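Spent Thursday reading the release notes for Millet, the planning stack everyone at work wants us to move to. Some grumbling follows. 1/8

The headline is "2,000 hours of motion, no hand-tuned costs". Fine. Hours of what, though? If most of it is tables and shelves, I don't much care how many hours there are.

We do furniture. Soft, curved, awkward furniture. Our old planner treats a chair as a box plus padding, and it's dim but I can tell you why it did what it did. Millet gives me a score between 0 and 1 and a heat map. Dace Liepiņa asked on the call what the score is calibrated against. We got a link to a blog post.

Perception first. Depth on flecked fabric in strong sunlight is poor on every sensor I've used, and the demo videos are all shot under nice even light. Blinds down, I'd bet.

Then contact. The planner hands over to the controller at a fixed distance from the surface. Which surface? A rolled arm has no obvious edge, and the mesh smooths it further. Get it wrong by a finger's width and you're pushing when you think you're approaching.

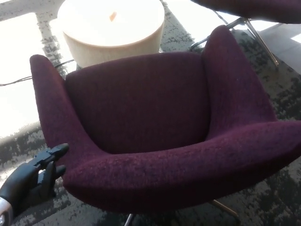 Left hand by the arm of the plum chair. Sun on the carpet, cable on the floor behind.

And the cable. Thin, black, dark carpet. I've asked Khải Ung twice whether it shows up in Millet's occupancy map at default settings. He says it "should" - I've stopped writing that word down as a yes.

To be fair to them, the replay tool is good. You can step through a plan, change one cost and see where it splits from the original. I'd pay for that bit alone and keep our own controller underneath.

So no, we're not switching in June. I want 21 runs on the same chair with the blinds open, and the logs, including the ones that stopped early. Mervyn Wainwright thinks I'm being difficult. He can read the logs too. 8/8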